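Findonau entry refit: progress report to the grant office
Thu 12 December

Money
The second installment is spent. It went on the Skurnaneck racks and on house slippers for residents and guests. No overrun so far, though the invoice for floor mats has yet to come in and I don't trust the quote.

Racks
Vekow promised delivery in June and missed it by 3 months. All 6 racks are now up. The supplier calls the shelf depth "generous." I would call it short. Slippers end up with their toes over the front edge on both the main shelf and the lower one, and pairs drift apart, with bare wood left between shoes that belong together. The dark metal frame and the light boards do look decent, I'll give them that.
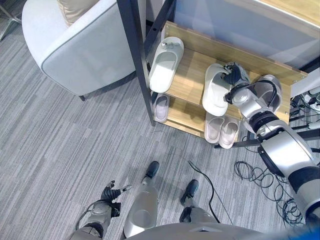
Still open
1. Ask Vekow for deeper boards, at their cost.
2. Decide whether each pair gets a marked spot. I doubt labels will change habits.
3. Hold the last payment until both points are settled. I can't yet claim the entry is tidier than it was before the grant.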